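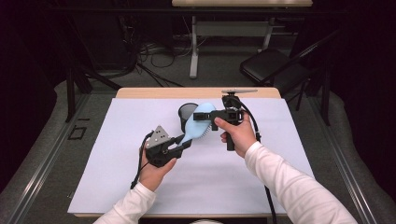
Hand-held grippers in use over the white board, with the hair brush and the black cup.

Bench rules for hand-held gripper work: frequently asked questions

Applies to all Findix benches at Premden. Last revised in June.

Who has to follow these rules?
Anyone who picks up a pair of grippers, including visitors from Widedari and people on short contracts. If you only watch, you need the floor rules further down and nothing else.

Is there a legal standard behind them?
No. These are house rules. They sit alongside the general workshop safety rules and do not replace them. Where the two disagree, follow the stricter one and tell the bench lead.

How should I hold the grippers?
One in each hand, with the whole hand round the grip. Do not hold a gripper by its top mount or by the cable. If your hand gets tired, put both grippers down and stop the take.

Do I have to wear long sleeves?
Yes. Plain sleeves down to the wrist, fitted closely enough that they can't reach the jaws. Watches and bracelets come off first.

Where should the cables go?
Away from the jaws and away from the objects. A loop at the wrist is fine as long as you can turn your hand fully both ways without pulling on it. Check this before the first take and again after every break.

What can be on the board during a take?
Only the objects on the task card. For the brush and cup task that means one hair brush and one cup. Pens, phones and drinks stay off the table altogether.

Can I swap an object for a similar one?
Not without changing the card. A brush with a thicker handle is a different object for our purposes. Ask for a new card number, even if the swap is for one afternoon.

I dropped the object. Do I carry on?
If it landed on the board, carry on and mark the take as "dropped". If it went on the floor, end the take. Never reach for a falling object with the grippers.

Can I touch an object with my fingers?
Between takes, yes. During a take, no. If you do it by mistake, mark the take "hand contact". Please don't delete it. We would sooner have a marked take than a gap in the numbers.

How long can one person work?
No more than 14 takes, then a break away from the bench. Two of these blocks in a morning is the limit. The older Escobar sheet gave a higher figure and should no longer be used.

What are the floor rules?
Keep the walking route clear and step over cables, never on them. Chairs stay back from the bench while someone is working. Do not move a stand during a take.

How is a gripper checked?
Open and close the jaws fully, look at the fingers for chips, and make sure the top mount does not rock. Every gripper is also taken out of use for a full check after 1000 takes. The count is in the bench log.

Something broke. Who do I tell?
Stop, put the gripper down and ring extension 1111. Leave the cable plugged in unless there is heat or a smell, in which case switch off at the wall first.

Where do I get a printed copy?
From the rack by the Premden stores hatch. Form 2, the take sheet, is kept in the same place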